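Cups, Bowls and Other Survivors: the Gundside Kitchen Shelf

Some 300 pieces of everyday plastic and crockery passed through the Gundside hall kitchen before we got round to deciding which ones deserved a shelf. This gallery is the start of the record. It will grow as the cupboards empty, or until Senthil Sastry wants his table back.

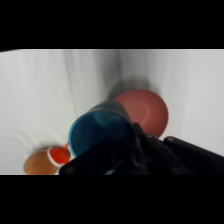 Blue cup on its side, salmon-pink bowl behind, and the little amber jar with the red-orange lid getting into the corner as usual.

The blue cup
Plastic, and a blue last fashionable on school swimming caps. Cups like it were the standard issue at Gundside suppers for years, and they have outlived two tea urns and a piano. Deepika Fernandes maintains that squash tastes better out of them. She has been asked to prove it and has declined.

The pink bowl
Listed as "salmon" in my notes, "coral" in Deepika's and "that one" in Senthil's. It holds a decent helping of olives or a poor helping of soup. I have eaten both from it and would go back for the olives.

The jar
Muthu Palaniappan says honey. Ilango Kurup says pickle, and says it louder. The entry in the list reads "jar, small, orangey," and there it will stay until one of them gives in.

About the cloth
The white backdrop came out of the Marar sewing room and goes up the walls as well as under the crockery. I did iron it. Fabric remembers being folded for a lot longer than it remembers being ironed, and I have stopped taking this personally.

How things get in
We have 163 pieces on the list so far and room for 80 on the shelf, so there is going to be some unpleasantness. A piece goes forward if it can still do its job and at least one person speaks up for it. Chips are fine. Cracks are not. Lids without bottoms go in the box by the back door, where they may meet bottoms without lids. (Three couples so far, one of them a bit forced.)

Still to come
The Wundesex teapots, all of which pour down their own fronts. A gravy boat from Tambridge that Venkatesh Kandasamy carried home on his lap on the bus, in February, wrapped in a scarf. Egg cups, more than any village could need. The large steel pan is too big for the table and will have to be done on the floor.

Bringing something in
The kitchen is open on Thursday from four o'clock. Please wash it first. Please also tell us anything you know about it, even if it's only which aunt bought it and who she was annoyed with at the time. We can't take knives, anything electric, or any more mugs with a cartoon cat on them.

Spotted something you lent to Gundside in a hurry and never saw again? Leave a note in the blue folder by the sink. Senthil reads them all, and answers the polite ones.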